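Prondcombe Color Words

A list of the words people in Prondcombe use for everyday colors. Compiled by Eylül Çetinkaya and Kaan Ağca.

Contents
words.csv – 400 rows, one answer per row
speakers.csv – 106 speakers, with age group and first language
notes.txt – spelling choices

Known gaps
Few speakers are under 19. Answers for gray and tan are patchy. The January answers were typed up from paper, and some spellings may be wrong.

Grouping
The group column holds the broad color family for each answer, and the speaker's own word stays in the word column. Navy goes under blue and brick under red, the way the toy bricks are kept in blue, green and red bins. Words that fit two families are marked "mixed". 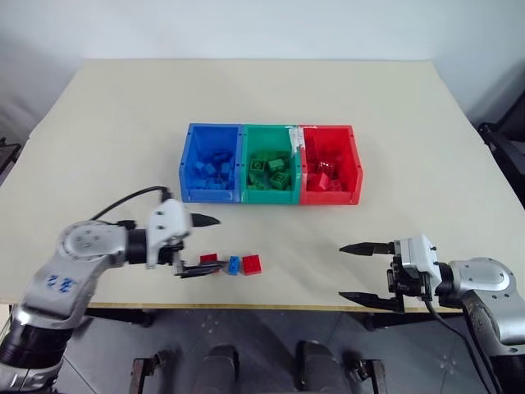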